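4.2 Bin clearing with rigid blocks

Sorting loose parts out of a bin is one of the few shop-floor chores where we expected a single arm to come close to a person's pace. The Flurix policy was trained on 1618 grasps collected at the Moreira site and then tested without changes on our own table. Each trial starts with red and green blocks in the front tray of a two-part metal bin (Figure 3), and the arm has to move them one at a time over the sloped wall into the rear compartment.

We ran 246 trials. The arm cleared the tray in 72 percent of them. Most failures came late in a trial, with one block left against a side wall and no room for a finger to get behind it. Blocks lying close together were a smaller problem than we expected - the policy usually pushed them apart on its first try. Color had no measurable effect.

A trial was stopped after nine failed grasps in a row. This limit is stricter than the one used for Ornarico, so the two success rates should not be compared directly. We also left the bin clamped down throughout. A bin that slides when it is bumped is a harder case, and we return to it in Section 5.

Figure 3. Blocks in the front tray, with the gripper at the right-hand red block.
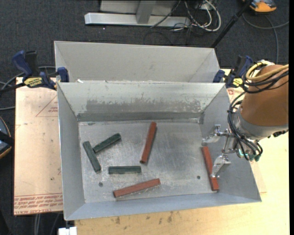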